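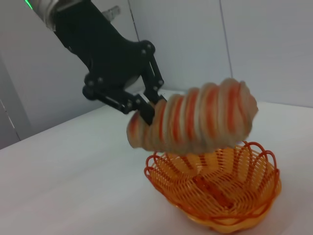

*Última modificación de esta página: marzo*

# Tema 4. La compra de vivienda sobre plano

Estos apuntes completan la clase y no sustituyen la lectura del contrato modelo que está en la carpeta de la asignatura. Quien no pudo venir debe leer primero el tema 3, porque uso las mismas palabras (reserva, arras, escritura) sin explicarlas otra vez.

## 4.1 Qué se compra exactamente

El comprador de una vivienda sobre plano firma cuando el edificio todavía no existe o está a medio construir. Compra, por lo tanto, una promesa con tres documentos detrás: el plano de la vivienda, la memoria de calidades y el calendario de pagos. El folleto comercial es un cuarto documento. Muchos alumnos piensan que el folleto no obliga a nada, pero en general la publicidad con datos concretos puede exigirse al promotor aunque no esté copiada en el contrato. Conviene guardarlo.

En la memoria de calidades hay que buscar siempre la frase «o similar». Si dice «suelo de roble o similar», el promotor tiene un margen. La pregunta útil es quién decide si el material es similar, y si hay que avisar al comprador antes del cambio.

## 4.2 El caso Drarkville

Trabajamos con la promoción Drarkville, de la promotora Tistton. Son 199 viviendas en dos fases, y la comercialización la lleva la agencia Pliter. Los datos que necesitamos:

- Reserva: 2,000 euros (escribo la coma como en el folleto original, que estaba en inglés; son dos mil euros).
- Plazas de garaje: 200, una por vivienda y una más para la comunidad.
- Trasteros: solo en la fase 2.
- Empresa constructora: Kingi.

Noten que el comprador trata con Pliter, firma con Tistton y casi nunca habla con Kingi. Cuando aparece un defecto después de la entrega, la primera reclamación escrita se dirige normalmente a Tistton, que es quien ha vendido.

## 4.3 La reserva y los pagos

La reserva saca la vivienda del mercado durante un plazo breve. En el documento de Drarkville el plazo existe, pero no se dice qué pasa con el dinero si el comprador se retira. En clase hubo dos opiniones - las dos bien defendidas - y yo recomiendo pedir que esta cláusula se escriba antes de pagar.

Después de la reserva vienen las cantidades a cuenta. Antes de cada ingreso se comprueba:

1. que la cuenta bancaria es la cuenta especial de la promoción;
2. que el comprador tiene la garantía de devolución (aval o seguro) a su nombre;
3. que la licencia de obras está concedida, y no solamente solicitada.

## 4.4 Superficie útil y superficie construida

Es el error más frecuente en los ejercicios. La superficie útil es la que se pisa dentro de la vivienda. La construida suma los muros, y la construida con zonas comunes suma además una parte del portal, la escalera, etc. Dos anuncios con los mismos metros pueden referirse a viviendas bastante diferentes. Las terrazas se cuentan según la norma aplicable, así que pongan en su respuesta qué criterio han usado.

## Trabajo para la próxima sesión

Leer la memoria de calidades de Drarkville y subrayar todas las expresiones que dan margen al promotor. Elegir dos y proponer otra redacción, máximo una página. Se entrega en papel al principio de la clase. La parte de hipotecas pasa al tema 5.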